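My gripper is polite to a fault

Posted May 27, 2021

Back in January I told a reader that the planning part of Hotbridge was "basically done." I would like that reader to know I have since written 1865 more lines of it.

Hotbridge, for those just joining, is my attempt to get a simulated arm to tidy a table using only software I can explain to myself the next morning. Runier draws the world and does the physics. Alcaraz is the planner, which I wrote, and which I therefore can't complain about to anyone. The job is simple: go over to the black box, come down, stop short, wait for the grasp code to decide what it wants.
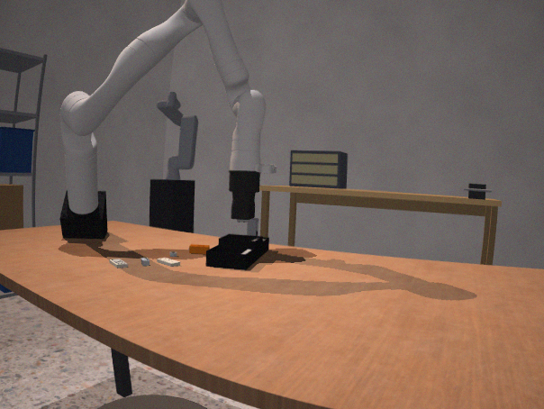 The usual table. The little white things on the left have been in every run since the project began.

The stopping short is where my month went. Alcaraz pads every object with a safety margin so the fingers don't clip anything on the way down. Fine idea. But the padding around the orange block was running into the padding around the box, and the two merged into one big invisible lump. The planner looked at the lump, decided it was the size of a suitcase, and parked the gripper well above it out of respect.

My first fix was to shrink the margin to 12 millimeters. The lump came apart nicely. Planning time then went through the roof, because now there were gaps, and Alcaraz is the sort of program that sees a gap and has to try squeezing through it. One run checked 492 candidate paths and picked one that went up, over, and most of the way around the elbow's range before coming back down.

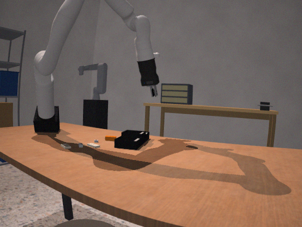 What the log said

I finally did what I should have done in week one and printed the target pose at every stage. The planner thought it was sending the fingertips to the box. The controller thought it was being told where to put the wrist. Same numbers, different end of the hand. All that padding work was on top of a frame mixup, so the arm was stopping one gripper length too high, and I had been blaming the suitcase.

The fix was one line. I'm not counting it toward the 1865.

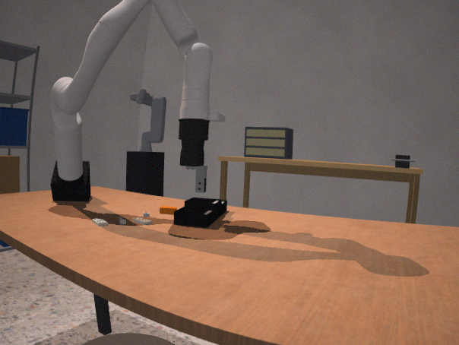
With the frames sorted out, I put the margin back where it was and gave neighboring objects a shared check, so the padding can overlap without turning into a single lump. Most plans now come back in 85 milliseconds, which is quick enough that I've stopped making coffee between them. I've started making it before them.

I also ran the whole thing with Grivix, my log viewer, replaying each approach from a different angle. I wrote Grivix in a weekend and it shows: the timeline scrubs backward if you look at it wrong, and the "export" button is a drawing of a button. Still, a second viewpoint is handy for judging clearance, and I trust it more than my squinting at columns of decimals.
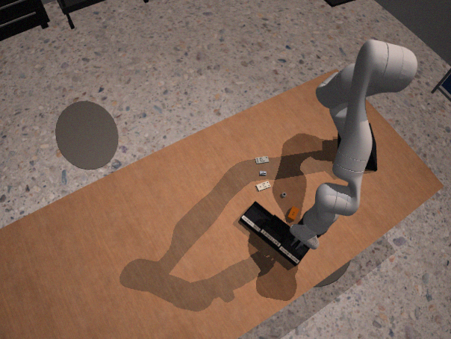 Fingers at the right-hand end of the black tray, orange block close by.

Next up is the grasp code, which currently returns "yes" to every question. I've opened a ticket. It's assigned to me.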